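I keep a running note of things I wish I'd written down before I started buying gear for a small arm bench, and it's gotten long enough to share. Mine lives on a counter in the workshop, so some of this will be no use if you have a proper lab with a purchasing person. If you pay for your own screws, read on!

## Set the total first, then shop

My number was $3,000 for the whole bench, and I wrote it on masking tape and stuck it to the cabinet door. The arm will try to eat all of it. Arms are fun to shop for (I lost most of June to comparing spec sheets) and nothing else on the list is, so do the boring half of the list before you let yourself open the arm tabs.

The boring half, for me, was rail, mounts, cable, a power supply, spare finger pads, a light and things to pick up. I priced all of it first and came to $600, and I would've guessed half that.

## Spend little on the stuff it handles

You don't need special test objects. A cafeteria-type tray with a raised rim is my favorite cheap purchase, and I'd buy it again before nearly anything else on the list. Get one with a textured floor, and hold out for a strong solid color if your cameras are going to be looking down at it.
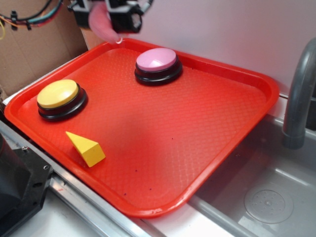

For the objects, I go for a mix. Wooden blocks out of a toy set, a couple of big domed push buttons, something with a slope to it so the grip has to deal with an angle. Toy aisles and thrift shops are fine for this. One tip – buy 2 of anything you like, and put the second one away in a labeled bag. Toy lines change all the time and you'll want the same block next year when you're trying to repeat something.

Oh, and if you're working near a sink like I am, measure how far the faucet reaches out over the counter before you order rail. I measured the counter, felt very organized, and forgot the faucet completely. I had to send one length of rail back to Tonham and eat the shipping.

## Rail and mounts

I went back and forth between Zalow and Teuber for the mounts. Zalow is cheaper per piece, but the bolts come separately and you'll be on the site again ordering them by the weekend. Teuber ships the hardware in the box. Once I'd added everything up the gap was a few dollars, so I went with Teuber and saved myself the second order.

A few things I do now every time:

- Write down bolt sizes on the inside of the drawer lid.
- Order one more mounting plate than the drawing says.
- Check the return window before cutting anything to length.
- Keep zip ties in two sizes, and cut the tails flush so they don't scratch your wrist.

For a backdrop, please don't buy anything until you've tried a flattened shipping box. You'll have plenty of those.

## Fingers are where I'd put the extra money

If there's any slack in the budget, I'd put it into the gripper end. I'd happily take a slower arm with good pads over a quick one with hard plastic tips, especially for soft or floppy things. Ask the seller how the pads come off and what a replacement set costs. Unuten answered me the same afternoon with a price list, and another shop never wrote back at all, which told me plenty about what support would be like later on.

Get a wrist camera in the plan early too, even if you won't buy it for months. It needs a cable path and a spot to bolt on, and adding those afterward means taking apart everything you've just tidied up.

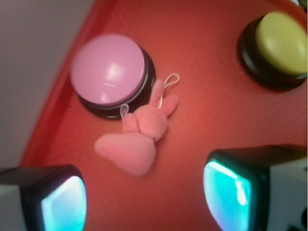 Soft toys are great value, by the way. The little keychain kind costs next to nothing and has a loop of cord on it, and cord is a whole separate challenge from fabric. I'd put a few on the list next to the hard stuff, in different sizes if you can find them. Wash them before they go on the bench – lint gets into everything.

## The leftover column

I keep 3 columns in my sheet: what I planned, what I paid, and what I'd pay now. The third one is the useful one when a friend asks what to get. My light went down in that column (a plain desk lamp would've done fine) and spare pads went way up.

Shipping gets its own line, same with sales tax. I didn't do that the first time around and the tape on the cabinet door now has a second number on it in a different pen.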